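Visit to the Votwood model rooms, Plotemholm
Posted 21 Mar 2025 by Adel Cherkaoui

I went to the open day with Ximeng Hou, who is furnishing a small bedroom and wanted to see shelving set up in a real room. Votwood has its rooms upstairs, past the office. Parking was easy and entry was free.

The bedroom

Guilan Cao met us at the door and took us through. It is a small bedroom with white walls, a bed and one big piece of storage, a white cubby shelf in three columns.

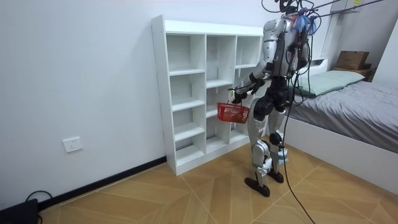
Ximeng asked about delivery first. It comes flat in two boxes, and Guilan said most people put it together in an afternoon. The model is called Janis and has been sold since last March. It can carry 20 pounds per compartment, which seemed low to me, but Ximeng only has sweaters and paperbacks.

The finish is matte and the boards meet cleanly. I looked closely at the compartments, the corners and the floor along the base.

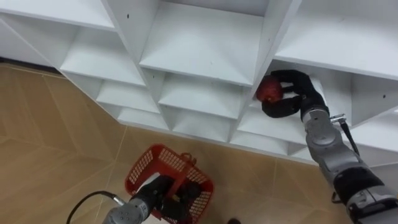

White cubbies and the tan floor tiles beside them.

The compartments are not all one size, so measure any bins before you buy them. Small baskets with handles would suit it well — easy to lift out and carry to another room. 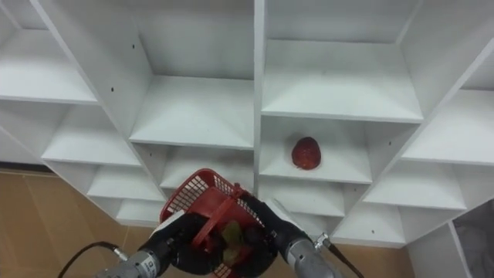
Colors and prices

White is the only color on show. Tan is on order for later in the year. The three-column unit is $100, and wall brackets are extra. Ximeng took a price sheet and will measure at home first. 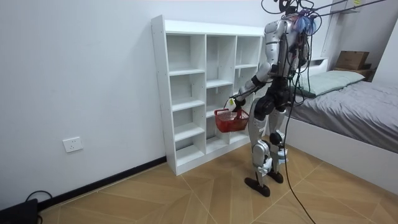

The three-column shelf against the wall, with a red basket in front.

We left by the back stairs and had lunch across the road.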